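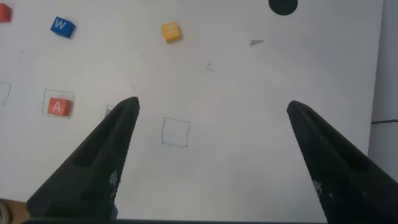
Wrist camera view with the gripper open. The A block is in its square and there's an empty one between the fingertips.

Section 3. Your first spelling run

By now you've bolted the arms down, run the cables and got the Wurnton controller talking to your computer. If the controller light is still blinking, go back to Section 2, because nothing in this part will work until it goes steady. I'll wait.

I wrote this section after setting up the kit at our place in Gikport, and then setting it up all over again when Morven Kerr wanted the table on the other side of the room. So you're getting the second-time version, with my mistakes taken out (most of them, anyway). The spelling run is the demo that ships with the Verlow two-arm kit. You write a word on a card, put out some letter blocks, and the arms pick the blocks and set them down in a row in the right order. It's a fun one to show people, and it's also a really good check that your cameras and grippers agree with each other.

What you'll want on hand

The letter blocks
A plain white card and a black marker
A thin pen or pencil for drawing on the table
A ruler, if you're fussier than I am
The Cowie software, open on the Run page

Setting up the table

1. Wipe the tabletop and let it dry. Marker dust and eraser crumbs show up on the wrist cameras as little smudges. The software mostly ignores them, but you'll spend your first evening squinting at the screen wondering if one of them is a problem.

2. Draw your target squares along the near edge, one for every letter in your word. Make each one a bit bigger than a block so there's a margin to land in. Mine are freehand and wobbly and the kit has never complained. Just keep them apart — the gripper fingers need somewhere to go on both sides of the block.

3. Write your word on the card in capital letters, with decent gaps between them. Stand it up against the back wall, facing the front of the table. Thin marker is fine as long as it's dark.

4. Put the blocks out in the open area between the card and the squares, letter side up. You can turn them any way you like. I'd even say please turn them any way you like, because a tidy lineup teaches you nothing about how well the kit is reading them.

5. Throw in a few letters that aren't in your word. The run will work without them, but then the arms never have to make a choice, and the choosing is the good part!

Note: pick a word with no repeated letters for the first go. Repeats work fine if you have enough blocks, but the log gets harder to follow and you'll want to be able to follow it.

Caution: keep loose stuff off the table. Pens, phones, the cap of the marker you just used. The arms don't know it's your marker cap.

Homing the arms

6. Stand clear and press Home on the Run page. Both arms will lift and swing back to their rest positions. They take different paths and one will look like it's dawdling. It's fine.

7. Check the cables while the arms are up. You want a loop with some slack in it near each joint, enough that nothing pulls tight when the arm reaches all the way out. If a cable goes tight, hit Stop, give it more slack, and home again.

8. Open and close each gripper using the Test buttons. Listen as well as look. A smooth whir is good. A click partway through means there's grit on the slide, and the cleaning steps are back in Section 2.

Caution: never push an arm by hand while it's powered. If you need it somewhere else, use Release first, and hold on to the arm when you press it. It drops. I found out with my knuckles.

Starting the run

9. Press Read Card. The word should pop up in the box at the top of the page. If it's wrong, fix it by typing over it, or press Read Card again after moving the card a little. Glare is the usual trouble.

10. Press Find Blocks. Each block gets a tag on the screen with the letter the software thinks it is. Look these over before you go on. Pale letters on pale blocks are the ones to watch.

11. Set Speed to Slow. Yes, I know. Do it anyway for the first run, and you can crank it up once you've seen a whole word go by.

12. Press Start and keep a hand near the Stop button. 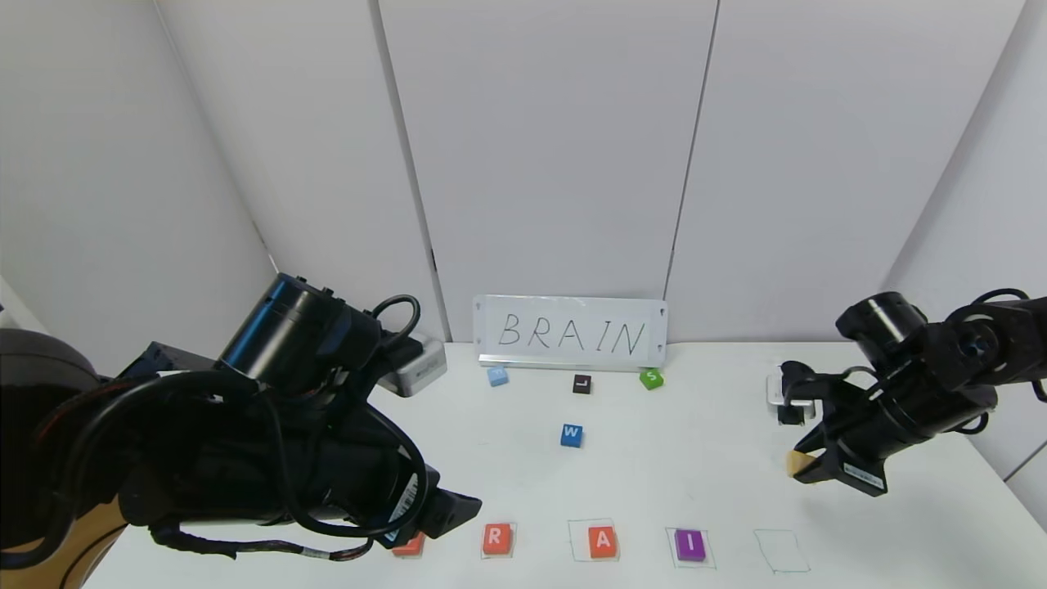 What I like to do from this point is watch the table and leave the screen alone. The log catches everything, so there's no need to read it live, and you learn a lot more by seeing how each arm comes down. It should slow before it touches, close, lift straight up and then travel. If it drags a block sideways before lifting, your table height is set too low, and you can fix that with the Height slider once the run is over.

The arms share the work, and the split isn't always what you'd guess. Sometimes an arm will hang over a square while the other one is off getting a block, and it looks stuck. Give it a moment. They take turns in the shared space in the middle, and at Slow speed those turns feel like forever. Blair Tennant came by in September to see ours and hit Stop twice because he was sure it had frozen (sorry, Blair, but you did).

If you do need to stop, here's how to pick things up again:

13. Press Stop, then wait for both status lights on the page to go gray.

14. If a gripper is holding a block, put your hand under it and press Open on that side. Don't pull the block out of closed fingers.

15. Set the block back in the open part of the table. Leave any blocks that already made it to their squares where they are.

16. Press Find Blocks again, check the tags, and press Resume. The kit looks at what's already in the row and carries on from there.

Checking the wrist cameras

Do this part even if your first run went perfectly. It's quick, and it's what saves you when you come back after lunch and somebody has bumped the table.

17. Home the arms, open the grippers all the way, and go to the Cameras page.

18. Pick a wrist camera and use the jog arrows to bring that gripper over the target squares. Stay well above the blocks.

19. Look for both fingertips in the view, with clear table between them. If one finger is missing, the camera has turned in its clip. Loosen the clip screw, turn the camera until both fingers come in from the bottom, and snug it back up.
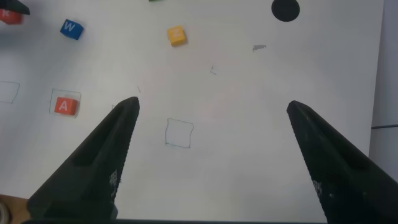
Finger marks are the part of this check I used to skip, and I shouldn't have. Each finger should have its marks on show before you press Save View, so wipe off any dust or tape gunk and don't put a cable tie across them. You want to see little white marks low down on both fingers, the way they are on mine, and you want the whole of the square you're aiming at to be clear of the fingertips. A block already in its square nearby is a handy thing to have too. My A is sitting a touch toward the lower right of its outline, and I leave it like that, because it's inside the line and that's all the kit asks for. If your blocks are landing on the line or over it, go to the next step.

20. Press Adjust Landing and nudge the offset a tiny bit at a time. Run a single letter after each nudge. Big jumps just send you past the spot and back again, and I've wasted a whole afternoon on that.

21. Press Save View. Do the same for the other wrist camera.

Messages you might see

Code 157, letter unsure. The software found a block but can't settle on the letter. Turn the block a little, or shade it from whatever light is hitting the top. You can also click the tag and type the letter in yourself. I do this more often than I'd like to admit with the lighter blocks.

Code 301, target not found. It can't see the square it wants. Most of the time the line is too faint, so go over it again with the pen. If the line looks fine to you, check for a block or a finger covering part of it, then press Find Blocks once more.

Note: if you get both codes in the same run, look at your lighting before you touch any settings. I changed every slider on the page one night and the whole thing was a desk lamp.

Putting it away

22. Home the arms and wait for them to settle.

23. Press Power Down on the Run page, then switch off the controller.

24. Box up the blocks. You can leave the squares on the table for next time. If you're planning a longer word, add the extra squares now while the pen's still out, and run the camera check again before you start.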